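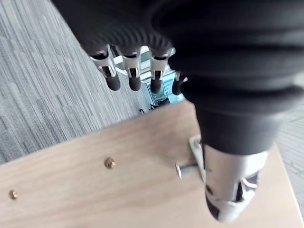
Pale wood in the Altia building, where the records cabinets are being cleared.

Old records cabinets at Altia to be emptied and sold

Flelance will start selling off the low wooden cabinets in the Altia building next month, once the paper files stored in them have been sorted. There are 50 cabinets on two floors. Together they hold 600 ring binders, most of them filled with building permits, street repair orders and old correspondence from the public works office.

The work began Thursday on the second floor and is expected to move downstairs when the permit binders are done. Staff are going through the cabinets one row at a time. Each binder is checked against a printed list and then marked to be kept, scanned or shredded.

Binders that have to be kept on paper will go to the records room at the Hitow Street annex, which has metal shelving and a locked door. The rest will be scanned by the clerk's office over the winter. Shredding will be done on site by an outside company, and the town said no papers would leave the building before they had been signed off.

Counter service on the first floor will stay open during the work. The side entrance will be closed in the mornings, when carts are being moved through the hall. Parking spaces next to that entrance will be blocked off until noon on those days.
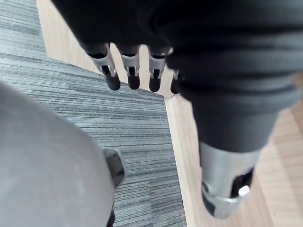

Can residents still ask for a copy of an old permit while the files are being sorted?
Requests are being taken at the front counter as usual, but copies from before the switch to electronic filing may take up to two weeks longer than normal.

People who need a permit record for a house sale are asked to put the closing date on the request form. Those requests will be pulled first. The copying fee has not changed. Requests sent in by mail will be handled in the order they are received, after the ones made in person.

The cabinets themselves were bought when the town took over the Altia building and have been there ever since. A plan to move them to the annex was dropped after the hallway there was measured. The town then asked for prices from used furniture dealers and chose Ciobanu Office Resale, which will collect whatever the public does not buy.
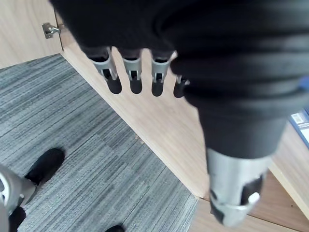
Ciobanu has agreed to take the leftover cabinets in any condition, including those with missing hardware. Residents and local nonprofits get first pick, with a viewing day at the building before the dealer's truck comes. Buyers should look at the finish before they pay. The wood is light, with faint streaks in the grain, and it stands out against the gray carpet more than it might against a darker floor at home. All pieces are sold as they are and the town will not deliver.

The prices have not been set. Schools in Flelance may reserve cabinets in advance by calling the public works office, and two have already done so. Reserved pieces will be tagged and must be picked up within a week of the viewing day.

The carpet is staying for now. Replacing it was discussed as part of the same project but was left out of this year's budget. Desks and chairs are not part of the sale either.
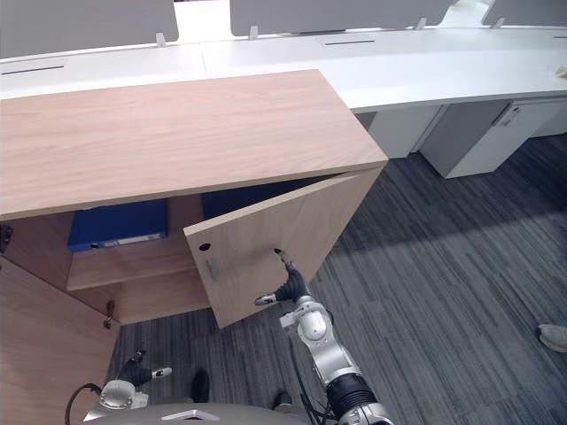
2 min read

Before a cabinet is tagged for sale, both doors are to be opened and every shelf checked. Binders stored upright are easy to find, but one lying on its side, like the blue one on the shelf here, can sit low enough to be missed from across the room. Loose sheets found at the back of a shelf go into an envelope with the cabinet number on it.

Doors are checked as well. Where there is a small round hole and no handle or lock in it, that will be written on the tag. Smudges will be wiped off where they come off with soap and water, but there are no plans to sand or refinish anything. Any keys that turn up will be taped inside the cabinet they fit.

The date of the viewing day will be posted at the front counter and on the bulletin board at the Hitow Street annex. Payment will be by check or card. Buyers need to bring their own blankets and straps, and someone to help carry.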